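# Figueiredo Color Words

A list of 800 everyday color names, collected by Signe Sjöberg.

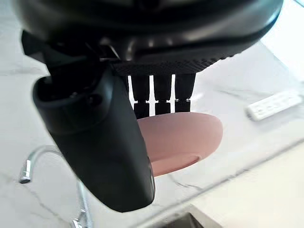

Each row holds one name and its base color. Shades are folded in, so the black of the three narrow prongs gets the same code as "coal" or "ink."
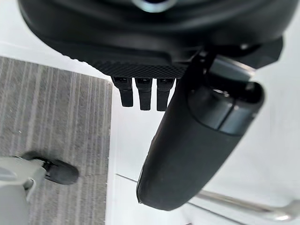
Names given by fewer than 2 people were dropped.
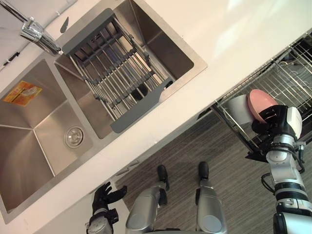 Spelling follows the answer sheets. Updated 28 August 2025.

Comments (2)
Vlasta Hájek: Is "rust" red or brown?
mopsy11: Brown, row 300.

Related
Jindetti Paint Names
Bosivville Word List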